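Chapter 6
Sorting Things Out: How People Put the World into Groups

Think about the last time you put something away. You had to decide where it belonged, and you probably did it in less than a second!

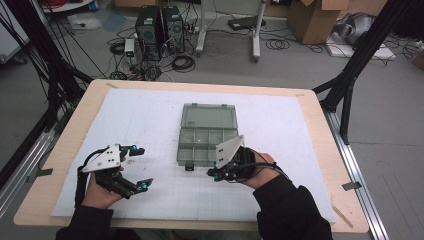 6.1 A Drawer Full of Decisions

Every act of sorting begins with a question, even when we don't notice ourselves asking it. Do the buttons go by color or by size? Does a tomato go with the fruit or the vegetables? Is a letter from your bank "money" or "mail"? People have been answering questions like these for as long as they have owned more than a handful of things, and the answers tell us a surprising amount about how they lived.

Take the seed store at Bokau, a farming village whose records we will come back to all through this chapter. When the storekeeper Iveta Zelenák wrote out her first full list, it ran to 1,203 packets. You might expect her to have grouped them by plant — beans with beans, squash with squash. She grouped them by the week they had to go into the ground. A gardener in a hurry could walk in, find the right shelf, and leave with everything needed for the next few days. Beans turned up in four different places, and that suited the village very well.

Now compare the town museum at Cludberg, which holds 2,566 seeds, pods, and dried flowers, all arranged by plant family. Try to plan a spring garden from those cabinets and you would be walking back and forth all afternoon! But ask which plants are close relatives of the pea, and you can find them in one drawer.

Both systems work. They were built to answer different questions, and this is the big idea of the chapter: a set of groups always has a purpose behind it, and you can often work out the purpose by looking closely at the groups.

6.2 Key Words

Category: a group of things treated as alike for some purpose.

Attribute: a feature used for sorting, such as size, age, or use.

Boundary case: something that fits two categories, or fits none of them comfortably.

Boundary cases are the fun part. The Bokau list has 39 packets under the heading "when it feels right," and we will spend most of Section 6.4 on them.

6.3 Before You Read On

Go to a kitchen drawer, a toolbox, or a school bag and take everything out. Sort it into groups and write down the attribute you used. Then mix it all up and sort it again with a different attribute. Keep both lists, plus a note of anything you had trouble placing — you will need them when we get to the Koech market study, where 185 shoppers were asked to arrange the same set of groceries.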